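FOR IMMEDIATE RELEASE
2020-10-27

Trisarholm Letter Swap opens sign-ups for its winter round

Hi everybody, Ffion Howells here, and I'm so happy I finally get to send this out! The Trisarholm Letter Swap is back for another winter, and sign-ups are open as of this morning. If you missed us last time, we match people up as pen pals and you write to each other on real paper, with stamps and everything.

We started in May with a shoebox and a sign-up sheet at the Wieser bookstore. I figured we might get 100 people if my cousins all joined (they did, bless them). We ended up with 1009 writers, and between them they mailed nearly 3533 letters. I still get a little teary over that.

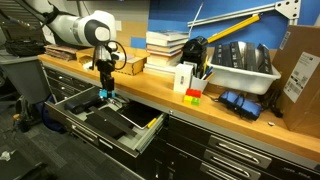
So what's new this winter? First, you can now ask for a pen pal by interest, so gardeners can find gardeners and the model train folks can go on about track gauge as long as they like. Second, Solange McIntyre has put together a kids' round for ages five and up, with a starter sheet of questions for anyone who freezes up at a blank page. I freeze up too, so I've been using it myself. 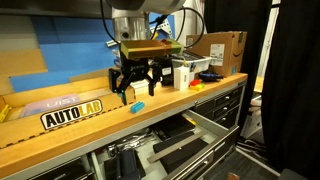 The kids' round has one extra that I love, and it was Asabe Okeke's idea. Each pair gets a building challenge to do by mail: one kid makes something out of whatever is in the toy bin, then describes it in a letter, and the other kid tries to build it from the words alone. You don't need a fancy set. A teal brick with studs on it, like the one lying on its side there, and a plain white block would be plenty for a first try, and "the brick is in front of the block" is a perfectly good opening sentence. Asabe and I tested it on each other and my version came out backward.
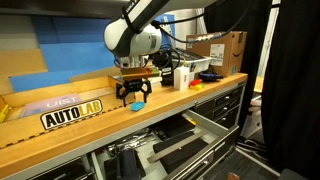

Joining costs $5, which covers your welcome packet and first stamps. The paper and envelopes come from Altent, who gave us a very kind price. Po-yen Tsao is doing the matching again, so please be nice to him if your handwriting looks like mine!

Sign-up forms are at the front counter of the Wieser bookstore in Trisarholm. Reporters with questions can leave a note for me there, and yes, I'll write back by hand.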